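**Housekeeping Skills, Unit 3: Sorting and putting away kitchen supplies**
Notes by Lingyun Xiong, for the July group

Please read these notes before the practical class. We will not repeat all of them at the start.

### What we already did

In Unit 2 we learned to empty a cupboard and to wipe the shelves. Songül Canpolat showed how to check dates and how to write them again with a marker when the print is difficult to read. Keep this marker, you need it again.

### Words used in this unit

- **Holding tub** - a wide, open container where goods wait between the table and the cupboard.
- **Small packet** - any wrapped item up to 200 g. Heavier goods go directly to the shelf.
- **Home place** - the shelf or drawer where an item always returns.

### Order of work

1. Cover the table with a cloth. A cloth with squares is useful, you can keep one kind of goods in each line of squares.
2. Put the tub close to the table, so your arm moves only a short way.
3. Take the items one by one. Look at the wrapping on both sides before you put the item down.
4. If the wrapping has a hole, the item goes to the tray for today's use.
5. When the table is clear, carry the tub to the cabinets and put every item in its home place.

Students often ask if the tub can be full to the rim. It should not be. With two layers you can still see what you have, and with more you begin to dig.

### Choosing the tub

A round plastic tub is good for this work. It has no corners where small packets hide, and a thick rim is comfortable for the hands when you carry it. The color inside also helps a little: on a deep red plastic, a white or pale wrapping is easy to find. 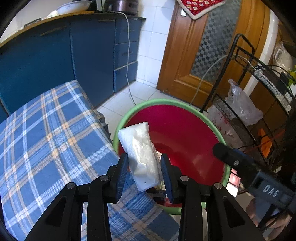

Dark packets are more difficult, so put them in last and keep them on one side. Flat packets can stand against the wall of the tub if there are many of them.

### Cabinets and drawers

Low cabinets with doors are for larger packages. Drawers are for small packets, with the things you use daily in the top one. Do not mix opened and closed packets in the same drawer - use a clip and a separate box for the opened ones.

### For next time

Draw a simple plan of your own kitchen and write the home place of two kinds of goods. Bring it on paper. We will compare the plans in pairs, then start Unit 4, labels.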